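Talk notes – why nobody round here watches women's handball (yet)

Slide 1. Say hello, say thanks for the tea. Ask who has been to a Welivport home game. Wait. Don't fill the silence.

Slide 2 – gates. 34 at the first home match. 500 for the July friendly against Vainio, free entry, decent weather. So people do come. Hall holds 4,000, looks dreadful on the stream with everyone sat by the doors.

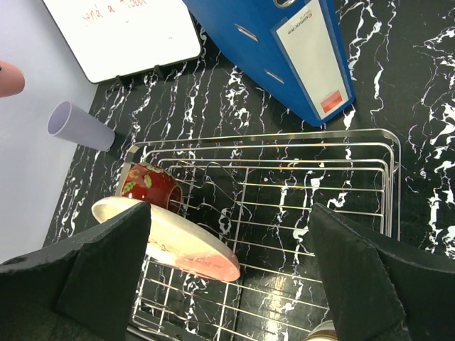
Zoltirura supporters' page, read it out slowly: I would have gone if I'd known it was on, I live two streets away and found out from the results.

Pause. Then – that's our whole problem in one sentence. Fixtures go up late, times move, no posters. Mention bus.

Slide 3, money. Zusell shirt deal pays for travel and balls, nothing left for publcity. Be careful here, keep it polite. They may be in the room. 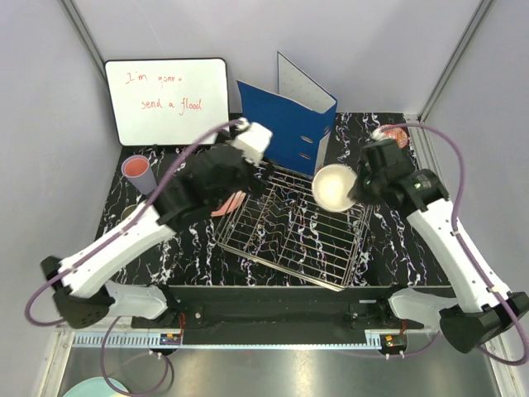
Still on money – season ticket at 100 is too dear for a sport folk haven't tried. Pay at the door, kids free. Vainio do this and their under-14s fill a whole side of the hall. Skip the bit on TV rights if running late.

Slide 4: compare with netball. Same halls, same evenings, they get a half page in the paper every week. They send the report in themselves!! We dont. 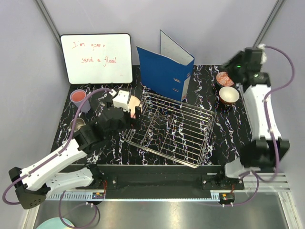 Page last changed: 2019-02-27

Slide 5 – what I want. Fixed start time all season. Report sent in the same night. Schools visit before each home game. Ask for hands up, then questions. Leave the fixture list on screen.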